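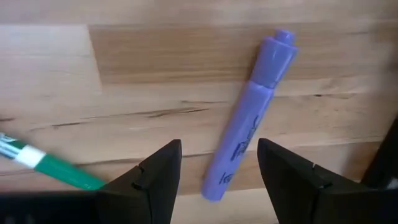
A purple highlighter between the gripper fingers on a wooden tabletop, with a green marker off to the left.

Brodard opens its starter budget program for small packing shops

Sevdale, December – I'm Birutė Grīnberga, I run equipment planning at Brodard, and I get to announce something I've been pestering people here about for ages! Starting this month, any shop that packs stationery, craft kits or school supplies can sign up for our starter budget program and get a proper cost plan for a first robot arm before spending anything on one.

I've sat through so many calls where a shop owner has a quote for the arm in one hand and no idea what else to set aside. Fingers wear out. Tables need bolting down. Somebody has to be trained, and then somebody else when that person goes on vacation (it always happens in the busy month). So our plan puts all of it on one sheet – arm, gripper, spare fingers, table, training hours and the downtime you should expect while everyone gets used to the thing.

The program has room for 150 shops in the first round. You send us a box of what you pack, the real stuff please, scuffed pens and all, and we run 1000 picks with it at our Zomholm workshop. Pens and markers are a favorite of mine to plan for, as they come in so many shapes and they roll! You get the results back with a list of the items we'd leave to people for now, and I promise we don't hide that list on the last page.

We tried the format with Dambrauskienė, a kit packer that had been going back and forth on buying two arms. "We had the money down for two and nothing at all for spares," says Laine Mägi, operations manager at Dambrauskienė. "We're buying one now and putting the rest into fingers and training. I sleep better."

My colleague Ibsa Wako, who runs the pick trials, would like me to add that mixed boxes are welcome. "Send the awkward items first," he says. "Those are the ones that change your budget."

The plan costs 377 dollars, and we take that off your bill if you order equipment through us within 366 days. If you'd like to buy elsewhere, go ahead – the sheet is yours, and it's written so any supplier can quote from it.

Sign-up is open through the Brodard planning desk in Sevdale. Have your item list, your floor space and your busiest month ready when you get in touch. Edvin Løken is handling press questions and workshop visits, mornings before 11 are best for him.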